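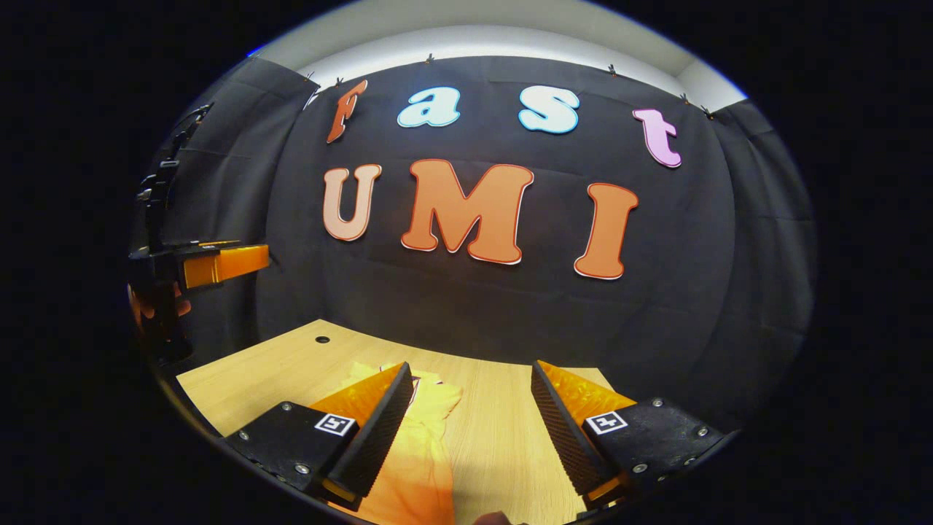 I've had backdrops on the brain for weeks now, and if you've been in the Ikgate workroom lately you'll have heard me going on about them, so I may as well get it down on paper and give everyone's ears a rest. What I like best is big cut-out lettering on plain black cloth. I love it! You can hang the plainest black curtain behind a table, and the moment there's a tilted orange F up there with the other letters of "Fast" trailing off to the right in pale blue and pinky lavender, and a fat orange UMI underneath, the whole corner wakes up. I'd never have put that lavender t next to the blues myself (I'm a coward about colour, as anyone who's seen my cushions will tell you) but I keep going back to it, and I've more or less decided that our own lettering for the winter open evening is going to pinch the idea.

So, for those who missed the meeting: we're doing a backdrop. The open evening is being held in the long room at Mukura, which has many good points and one very bad one, that being the back wall. It's green. It's the green of school corridors, and it has pipes. Last year we put the sales table in front of it and every photo in the album has a pipe coming out of somebody's head. I said then that I'd sort it out, and then I forgot all about it until Etenesh Bogale rang me up and asked how my curtain was getting on. What curtain, I said. She'd written it down, apparently.

I've now got the cloth. It's black, from the end of a roll at Warrier, 63 pounds for the lot, and before you all write in, yes, I know that sounds steep, but it's wide enough to go right along behind the table and turn the corner a bit at each end. That turn is what I was after. A flat sheet behind a table always looks to me like a flat sheet behind a table, and when the ends come round you feel tucked in. I tried it in my own dining room with the cat in attendance and it made even the sideboard look important.

The great argument at home has been ironing. My husband thinks that if you're going to hang a big piece of black cloth in public you ought to press it. I spent a whole evening pressing it. Then I folded it to put it in the car, and you can guess the rest. I've since come round to the view that folds are fine, especially if they run up and down, and that people who come to an open evening to buy a pair of mittens are not going to be looking at the creases. If anyone owns a clothes steamer and can't bear it, bring the steamer and you'll be very welcome. Otherwise I'm leaving it be.

Now, hanging. I had grand plans involving a pole. Jannik Weidemann came over to look at the long room with me and talked me out of the pole in under a minute, for which I'm grateful, as I'd already been pricing them up. He's all for clips, small dark ones along the top edge where you hardly notice them, and having looked at that Fast UMI curtain I'm all for them too. You only need a handful across a good stretch of cloth. I'd have used three times as many and it would have looked like washing. What I want to do at Mukura is let a little slack hang between one clip and the next so that it falls in proper folds, and I'll need somebody taller than me standing back by the door and shouting.

Letters, then, and this is where I get boring. We're spelling out OPEN on the top line and IKGATE below it, and I've been cutting test letters out of cereal boxes since the clocks went back. Here's what I've found out so far, in no kind of order.

Make them bigger than you think. Then go bigger again. My first O was the size of a saucer and from the other end of the hallway it looked like a moth. The one I'm happy with is the size of a tea tray, and I've started drawing round the tea tray.

Fat and rounded letters are much kinder to cut than anything with a point. I did a very elegant N with thin legs and one of the legs had flopped over by breakfast. The G has been redrawn 4 times and I'm still not speaking to it. I do like capitals for the bottom row, chunky ones sitting shoulder to shoulder, and something looser on the top row with a bit of lean to it. I was tempted to put the top row in small letters too, open with a big tipsy O at the front, and I may yet do it. Tell me what you think when you see me, but tell me soon.

An outline makes all the difference on black. I'd been cutting the letters out and slapping them straight on, and the darker colours just sank, the red one worst of all. A thin white edge lifts them right off the cloth. You can do it the fiddly way, with a second, slightly larger letter in white stuck behind the first, or you can do it the lazy way with a paint pen. I've done both. The fiddly way is nicer and takes all night. Etenesh has offered to do the white edging for anyone who brings her a letter already cut, and she's got a far steadier hand than I have, so please do take her up on it.

Colours I've left open on purpose, but could we all stay within a family? I'm thinking oranges for the bottom row, running from a peachy one to a proper marmalade, and cooler things on the top. I've got a tin of something called Drideo that was sold to me as apricot and has dried rather more like a plaster, the sort you put on a cut knee. I'm going to use it anyway on the I, which is thin and won't show so much. If you've got odds and ends of craft paint in blues or lilacs, don't throw them out.

Sticking them on is the bit I'm least sure of. I've tried pins, which hold beautifully and leave me in fear for the toddlers. I've tried double-sided tape, and the letters stayed put in my dining room until bedtime, when the E came down in the dark and frightened the life out of me. Jannik swears by little squares of hook-and-loop, the rough half on the letter, and I've bought a pack of 72 to try. I'll report back. Whatever we use, I'd like to lay the whole thing out on the floor first and walk round it in our socks, and only then put it up, because my eye for a straight line vanishes the second I'm on a stepladder. They needn't be dead straight in any case. A letter sitting a touch lower than its neighbours looks friendly, I think, as long as you've meant it, or can keep a straight face and say you did.

The table was going to have the big red cloth on it as usual, and I'd like to make a plea for leaving the cloth in the cupboard this time. Pale wood against black looks so clean, and whatever you put on it gets its fair share of attention. The long tables at Mukura are a nice light colour once you've got the tea rings off, and I'm willing to do the scrubbing. With a bare top and the curtain coming right down to the back edge you don't get that gap where all the carrier bags live. Which does mean the carrier bags will have to live somewhere else, and I can hear the groans from here! There's a perfectly good space under the coat rack. Can we please use it.

Lights I nearly forgot. The long room has those strips on the ceiling and they're fierce, and when I held a bit of the black up under them it went a sort of tired grey at the top with fluff all over it. A lint roller helped with the fluff. For the grey I think we just switch off the strip nearest the wall and bring in a couple of lamps, and I've got a standard lamp with a wobbly neck that can come if somebody has room for it in their car. Mine will be full of curtain.

Letters still going begging are the P, the second E (there's one in each row, don't all do the same one) and the wretched G, if some brave soul wants to take it off my hands. The K has gone to Jannik and the A to Etenesh, who asked for it particularly. I'm doing the O and the tops-and-tails of whatever's left. Card is in the blue crate by the kettle, the thick stuff, and the good scissors are in the drawer with the string. Please put them back in the drawer with the string.

We'll have 2 practice hangs in the workroom before we take it all over to Mukura, both of them after the usual tea, and the first is as soon as we've got the whole top row cut. I'll chalk it up on the board. Bring socks you don't mind being seen in, and a cushion if your knees are like mine. There'll be ginger cake for as long as it lasts.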